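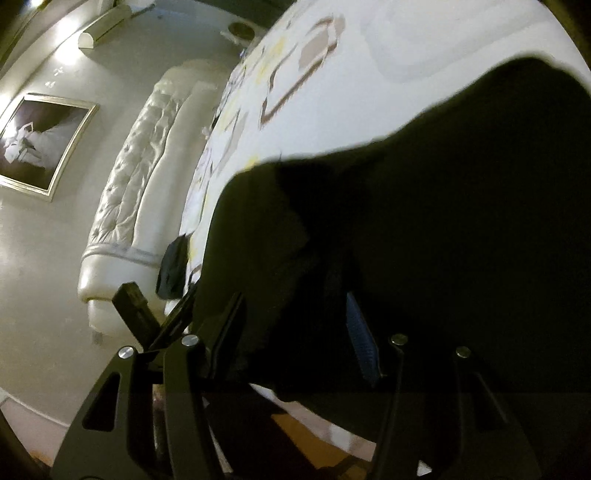
Search this site
Enter keywords
Go

November
By Sipho Naidoo

The washing of dark garments at Tallthorpe has, for the past year, been carried out under a fixed arrangement, and several readers have written to ask for the particulars. They are set out below.

All black and near-black items are held back from the general wash and laundered together, inside out, in cold water. The machine at Metcombe Street is set to 600 revolutions for the spin. Higher speeds were tried during the winter and left creases in the heavier cotton which no amount of ironing would shift. A cycle of 30 minutes is sufficient for anything worn once. Gardening clothes are a separate matter and are not covered here.

Drying takes place on the line at the side of the house, in shade. Full afternoon sun turned the shoulders of two good shirts a rusty brown last summer, and the practice of hanging darks on the front line was discontinued from that point. Items are brought in before the evening damp, generally by five o'clock.

Folding is done on the bed. It was formerly done at the kitchen table, which is the correct height for the purpose but is seldom free of crumbs, and black fabric collects crumbs with great efficiency. A light-coloured, patterned bedspread has proved a better surface. The edge of a dark garment can be seen plainly against it, even by lamplight, and a sleeve that has been left inside out is noticed at once. The bedspread should be shaken out of the window first. White lint on black cloth is the principal complaint received in this household, and most of it is avoidable.

The procedure for large pieces is as follows. The article is laid out flat and smoothed from the centre towards the edges with the palm of the hand. It is then taken up at one side and brought across, with the hem aligned before any weight is put on the fold. Thin jersey will creep if hurried. Where the fabric will not lie square, it is better to lift it clear of the bed and begin again than to tug at a corner -- tugging was how the neckline of my grey pullover came to its present shape.

Finished items are stacked by type and put away the same evening. The chest of drawers in the back bedroom, a Suvarna with 3 drawers, is allocated thus: tops in the first, trousers in the second, and in the third whatever does not belong in the other two. The third drawer is currently over capacity and a review is intended before Christmas.

On the question of products, I am able to report only on what has been used here. Plusico liquid for darks was purchased in quantity when the corner shop closed its cleaning aisle, and the supply is not yet exhausted. It rinses out well and has little scent. I have no view on the powder.

One correspondent asked whether black sheets may be treated in the same manner. They may, although a second person is of considerable assistance with the folding, and the line must be wiped beforehand -- ours carries a good deal of dust from the lane. Pillowcases present no difficulty.

The notes on woollens promised last month have been delayed and will follow once the blankets have been aired.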